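Towels, again

June 18, 2025

14 comments

I went through the linen closet this week. It took most of a morning and I ended up with two bags to go out and one shelf that finally closes behind its door.

We moved to Jomside in September and the closet got filled the way closets do on moving day. Sheets went in first, then towels on top of the sheets, then a box of light bulbs, then whatever was left over in the hallway. I kept telling myself I would sort it out after the holidays.

The shelves are 16 inches deep. That is the main problem with the closet. A bath towel folded in thirds and then in half is too long for the shelf, so the door pushes against it and pops open again. If I fold it once more it fits, but then the stack gets tall and leans, and the whole thing comes down when you pull from the middle. Everyone in this house pulls from the middle.

So I rolled them. I had tried rolling at the old apartment on Ochoa and gave up on it, mostly from doing it badly. You have to fold the towel the long way first, get the edges even, and then roll it tight from one end. If the start is sloppy the rest is sloppy. I do them on the bed now, where there is room to lay the whole thing out.

The thick ones make a fat roll that wants to open up again. I put those on the bottom with the loose end facing down so the weight holds them shut. The thin ones go on top. 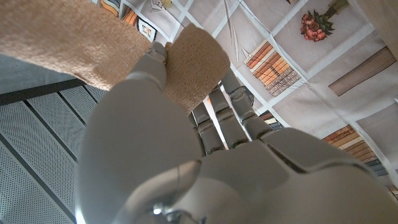
The peach one, looped side out.

I am keeping the peach. I know it doesn't match anything. The bathroom is green and white and the good set from Wiltik is dark gray, but the color is easy to spot and I always know which one I'm reaching for. The gray ones all look alike in a dim hallway, and twice now I have carried a hand towel to the shower thinking it was a bath towel.

What went out: anything with a hem coming off, the beach towel with the bleach mark, and a set of washcloths that had gone stiff. The animal shelter takes them as long as they are clean. I cut up two of the worst for rags and put them under the sink.

What stayed: the gray set, the peach, four white ones for guests, and the old striped one that I use for my hair. I also kept more pillowcases than we have pillows — I'll deal with those another time.

I bought a wire basket at Zinwood for the washcloths. It was 20 dollars, which I thought was high for a basket, but it is the right depth and it slides out without catching on the shelf. The label holder on the front is useless. The card falls out every time the door shuts, so I took it off.

A note on washing, as I was asked last time. I stopped using fabric softener on towels and I think they dry us off better without it. I shake each one out before it goes in the dryer. I don't fold or roll anything until it is all the way dry, even the hems, which stay damp longer than you'd expect.

The light bulbs are still in there. They have moved to the top shelf, next to the iron.

2,314 views
Share 16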